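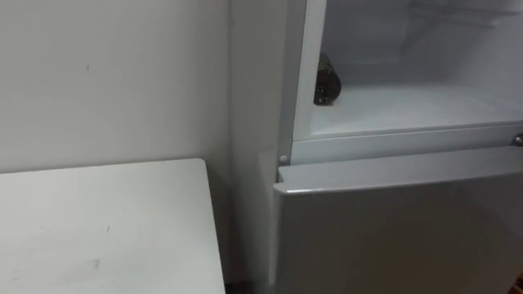 Danica Šimek asked, after the practice run, why we don't simply train on more data and let the policy work out for itself where to look. Start the talk with that question. It is the one most of the room will have, and the next twenty minutes are the answer.

Opening (leave the picture up)

Read out Danica's question. Then say what the talk covers: a small check that runs before the arm moves and decides whether the head camera has seen enough of an object to go for it. We call it the view check. It was built at Sotelo and tested at the Ellham site with Venkatesh Kurian's group.

Point at the bottle. Only its front section is clear of the frame strip. Ask people to think about where they would put a gripper given this view alone. Wait a moment. Don't take answers.

Then make the point. A detector will put a box on a dark bottle in a white fridge without any trouble. The contrast is high and there is nothing else in the compartment. But the box stops where the frame strip starts, and a grasp planned from the middle of the box is planned from the middle of the visible part. If the object goes on behind the strip, that is the wrong middle. We had been counting detection as the hard step, and for fridges and cupboards it mostly isn't.

The problem

Keep this short.

The policy we started from takes the head view, picks a target and reaches. It was trained on 1902 recordings of fetching things from fridges, cupboards and shelves. In those recordings the operator nearly always moved the head before reaching. They leaned, looked in, and then sent the arm. The policy copied the reach well and the lean badly.

Why badly: the lean comes early, it is small, and it varies from one operator to the next. Lucero Lozano leans left for almost everything. Percy Lozano hardly leans but raises the head. If you average those you get a head that barely moves. Say this slowly, it is the reason for everything after it.

This is also the answer to Danica. We did add recordings, twice. The reaches got smoother and the head stayed where it was.

The method

Three parts. Don't read the slide out.

First, the edge label. For each recording we take the last view before the arm starts and the earliest view where the target is found. In both, we mark which sides of the object end at a real outline and which end at something in front of it. A fridge frame, a door shelf, another tin. It is a yes or no for each side. No masks, no guess at the hidden shape. Lizeth Correa wrote the labelling guide and it fits on one page.

Second, the check itself. A small network looks at the crop with a wide margin around it and predicts the same yes or no for each side. The wide margin matters. With a tight crop it can't tell a frame strip from a plain white background, and in a white fridge against a white wall that mistake comes up constantly. Mention that we lost most of March to this.

Third, what happens next. If every side is a real outline, the arm goes. If not, the head moves a fixed step away from the side that is blocked, looks again and repeats. There is a limit on steps. At the limit it stops and asks for help. It does not reach anyway.

Someone will ask whether the fixed step is crude. Yes. We tried a learned step and it was no better on our trials, and much harder to work out what had gone wrong when it did go wrong. The fixed step stayed.

Drink some water here.

Results

Only one table. Two versions of the policy, with and without the view check, 218 trials each, same objects and same start positions, run on the Brutix arm. The count is trials where the gripper hit the frame or the rim of the compartment.

Without the check: 22.
With the check: 9.

Say clearly that this is one robot at one site. Say also that contact with the frame is what we set out to reduce and that we chose it before running the trials. Overall success went up as well, but by less, and the two runs are close enough there that I don't want to make a claim from it.

Then the cost. Every look adds time. For an object out in the open the delay is hard to notice. For one tucked in beside a frame the head may step several times, and it looks slow. Venkatesh thinks people would find it annoying in a kitchen and he may be right.

What still goes wrong

Spend longer on this than feels comfortable.

Dark objects with shadow behind them. The check calls the shadow edge a real outline. A bottle in a bright compartment is the easy case for this, a bottle on a cupboard shelf at floor level is much harder.

Wire shelves. The rods cross the view and the check reports a blocked side when there is plenty of room. The head then wanders off to look round something that isn't in the way. Most of the requests for help come from here.

Lying or standing. The check says nothing about pose. Go back to the bottle: it could be on its side or only tilted, and the two want different grasps. All the check can say is that one side can't be seen yet. Pose is handled later by the grasp planner, which gets it wrong more often than I would like.

Release

Labels and labelling guide go out with the Wosuritz set. The recordings are already in there. The check is small enough to retrain in an afternoon on one card. Ask people to send us cases with glass doors, we have hardly any.

If there is time

Percy's side test with the wrist camera. It sees round the frame well, but only once the arm is already inside, so it can't replace the first look. One slide, skip it if the session is running late.

Thanks: Lizeth for the guide, Lucero and Percy for the operating, Venkatesh for the Ellham site, Danica for the question. Leave the contact slide up during questions and repeat each one into the microphone before answering.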